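Could you be our next campaign organiser in Prosach?

We are a friendly local party branch looking for someone to help us through the council elections and, we hope, well beyond them. Marleny Ospina, who has held the job since the last leadership contest, is leaving us in June to have her second baby, and we shall miss her very much (and her filing system!).

There are 4000 households in the ward and we like to knock on every door at least once before polling day. You would plan the rounds, look after our 611 members, write the newsletter and keep our candidate, Alcides Flores, more or less on time. He does love to stop and talk.
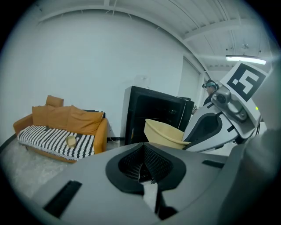
Gray equipment with a small camera and a square printed marker.

You needn't have worked in politics before. We would much sooner have somebody who listens well, writes a clear letter and doesn't mind a wet evening on the Zundby estate. You should share our broad values, but we argue among ourselves quite happily and you would be welcome to join in.

The post is part-time and pays 425 a week, with travel on top. Evening work comes with it, especially as the vote gets closer.

To apply, please send a letter and the names of 2 referees to Consuelo Rivadeneyra, Branch Secretary, by noon on the last day of June. She is very happy to have a chat beforehand.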